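## 4.2 Does wiping do what the label says?

Most care advice for soft watch straps comes down to a single sentence: wipe regularly with a dry cloth. It is printed on cards, repeated by shop staff and copied from one website to the next. We looked for the evidence behind it and found very little. The Golex care sheet gives no source. The Belano one cites "laboratory testing" without saying which laboratory, or what was tested. Enache, in an earlier review of household cleaning claims, called this sort of thing advice by inheritance, and we see no reason to be kinder.

Our own survey asked 200 watch owners how they clean their straps. The answers should be read with care. People like to report good habits, and a question about cleaning invites them to remember more of it than they do. A large share said they wiped the strap "most days". When the same people were asked where the cloth was kept, many could not say. Kalniņš has argued that the second question is the better measure, and on this sample we agree with him, though the wording was changed after the January pilot and the two rounds cannot be compared directly.

There is also the matter of what a wipe covers. Owners tend to describe cleaning "the watch" as one object, yet the face gets most of their attention. The strap has two sides, and skin oils collect on the inner one. None of the care sheets we read mentions this. A cloth held against the outer surface may leave a strap looking better with no change at all where it meets the wrist. Colour muddies things further: owners of pale straps reported cleaning more often, which could mean that pale straps get dirtier or only that they show it.
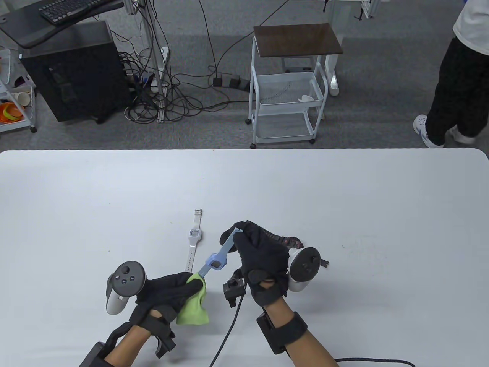
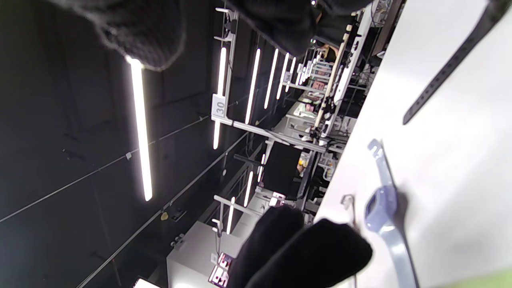
**Figure 3.** Handling a light blue wristwatch with a lime-green cloth (first panel); ceiling lights in the same place (second panel).

## 4.3 Lighting and the judgement of "clean"

A strap judged clean in one place may be judged dirty in another. The Narkgate trial, often cited in favour of daily wiping, relied on raters who scored straps by eye, and its report does not describe the lighting. It doesn't say whether raters knew which straps had been wiped, either. We asked for both details and had no reply.

Until somebody repeats that work with proper controls, the most we can say is that wiping with a dry cloth is cheap and unlikely to do harm. Whether it lengthens the life of a strap remains an open question, and the confident wording on the cards ought to be changed.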